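Section 4: Recording a two-person box-packing session

You have your grippers charged, your cameras mounted and your first solo recordings behind you. Now for the part we have been looking forward to writing! Two-person packing is where the Grudano method starts to show what it can do, and it needs very little beyond what you already own: a second gripper, a second person, a box, and a handful of small things from around the house.

If you skipped Section 3 (solo pick and place), please go back and do at least one full session of it first. Everything below assumes that you can open and close the jaws without looking at your hand.

4.1 What the session is for

The Ravn policy learns from short recordings of people doing ordinary jobs with a hand-held gripper. Each recording, or episode, holds the video from the gripper's own camera, the jaw opening, and the path of the gripper through the room. With one person, the policy learns how to pick up a thing and where to put it. With two, it also gets to see another gripper at work in the same space, and this changes what it learns in a way we did not expect when we began.

In our tests at Hiltura, a policy trained only on solo episodes would head straight for the box no matter who was already reaching into it. We added 99 two-person episodes to the training set and ran the same test again, 20 trials for each policy. The solo-trained policy waited for a clear box in three of its trials. The one that had seen two-person episodes waited in 15. Same robot arm, same box, same objects. We ran the whole thing over again in May in a different room, with Hrefna Norðdahl setting out the objects so that none of us who had trained the policy had a say in it, and the gap was still there.

We don't yet know how far this carries. We have not tested it with three grippers, or with a box that moves. If you try either one, write to us, we would love to see the data.

4.2 What you need

Two hand-held grippers, both calibrated on the same day (see 2.5)
Two cables long enough to reach your recorder with plenty of slack
One open box
A set of small household objects
A flat surface that both people can reach
The Grirkitex recorder, version with two input channels

Choosing objects. Mix them up as much as you like. Long thin things, squat things, something soft, something that rolls. Pens, glue sticks, caps, small bottles, clothespins, snack packets and hand tools are all excellent. Very shiny wrappers are harder for the camera but worth including, so put in one or two.

Choosing a surface. Any surface counts, and variety helps the policy a great deal. Tables are easy. Beds and sofas are harder, with the cover giving way a little under the jaws and the pattern of the fabric competing with the objects, and we think every data set should have some of them. A printed bedspread is a wonderful test of whether the policy has learned to see a pen or has only learned to see "dark thing on plain background."

CAUTION: Do not use blades, glass, lit or hot items, medicine, or anything that could leak. Close all caps tightly before you start.

CAUTION: The jaws can pinch. Keep your free hand out of the box while either gripper is inside it.

4.3 Setting up

1. Place the box on the surface with its flaps folded back. A flap that springs up halfway through an episode will hide the opening from both cameras.

2. Set the objects out in a loose group to one side of the box. Let some of them touch or overlap. A pen lying across a packet is a much better starting point than two things laid neatly side by side.

3. Decide who is A and who is B. Person A's gripper goes into channel 1 and person B's into channel 2. Keep the same letters for the whole session.

4. Take your places so that you come at the box from different directions. Facing each other works, and so does standing at a corner. Side by side is the one arrangement to avoid, as your arms will block each other's view.

5. Run the cables away from the objects. Let each one trail behind the person holding the gripper.

6. Check the light. Sunshine from a window is fine, and bright patches are fine too. Look at both previews and make sure that you can still make out each object. If part of the picture has gone pure white, move the objects. Leave the camera exposure alone.

7. Push up loose sleeves, or fasten them. Fabric between the jaws spoils the jaw reading.

NOTE: You don't need to tidy the room. Pillows, cords, wall outlets, furniture, all of that is welcome in the background. We once spent a week recording in front of a bare wall and the policy we got from it was lost the moment it saw a bookshelf.

4.4 Recording an episode

1. Both people hold their grippers still, jaws open and pointing at the objects. Person A presses the start button. Wait for the double beep.

2. Person B goes first. Pick up one object, carry it to the box and lower it in. Open the jaws only when the object is inside the box.

3. While B is working, A keeps the gripper pointed toward the work area and waits with the jaws open. The waiting is data! It is the very thing that made the difference in 4.1, so give it as much care as the picking.

4. When B's gripper is clear of the box, A picks up the next object and places it in the same way.

5. Keep taking turns until the surface is clear.

6. Both people return to the starting pose and hold it. Person A presses stop.

NOTE: Don't talk each other through the turns. The policy has no microphone, so anything you settle by speaking is something it can't learn from. Watch the other gripper and go when it is clear.

NOTE: Dropped an object? Keep going. Pick it up again from where it landed, if you can reach it safely with the gripper. Recoveries are some of the most useful seconds in the whole set. If it lands on the floor, leave it there and finish with the rest.

4.5 Between episodes

Empty the box and spread the objects again in a new arrangement. Swap which side of the surface they start on every few episodes. Turn the box a little. After a good run, trade first turns so that A leads and B waits.

Check the charge on both grippers when you stop for a break. The status light should be green and the recorder should read 100 before you go on. If one gripper has drifted out of time with the other, the recorder shows SYNC in the corner of the preview; unplug both, plug them in again in channel order, and record one short test.

4.6 Checking what you have

Play back both channels next to each other and look for the following.

Both sets of jaws stay in view from their own cameras. If one has slipped down, the camera mount is loose (see 2.3).

The other person's gripper shows up in your channel while it is at the box. If you only ever see your partner's elbow, change places and record again.

Each object can be seen before it is picked up, at least for a moment.

The jaw trace opens and closes when the video says it does. A flat trace usually means that the small connector under the jaws has worked loose. Press it in until it clicks.

Episodes that fail one of these checks can still be uploaded. Mark them "partial" and we will sort out which parts can be used. Please don't delete them, since our best set of waiting examples came out of a folder that had been marked for the trash.

4.7 Uploading

Connect the recorder to your computer and open the session folder. Both channels should be there for every episode, with matching numbers. Add the surface type and a one-line list of objects in the notes box, then choose Send. Large sessions may take all evening, so starting one before dinner works well.

Section 5 covers closing the flaps with two grippers, which is harder than it sounds and a lot of fun.

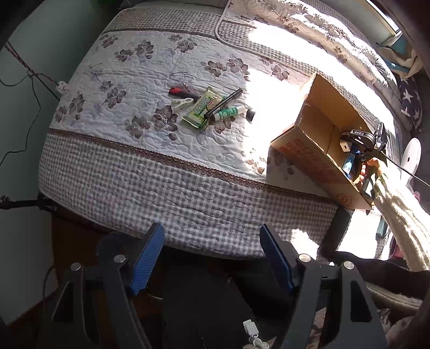 Figure 4-1. Person B's turn at the box, from person A's gripper camera (steps 2 and 3 of 4.4).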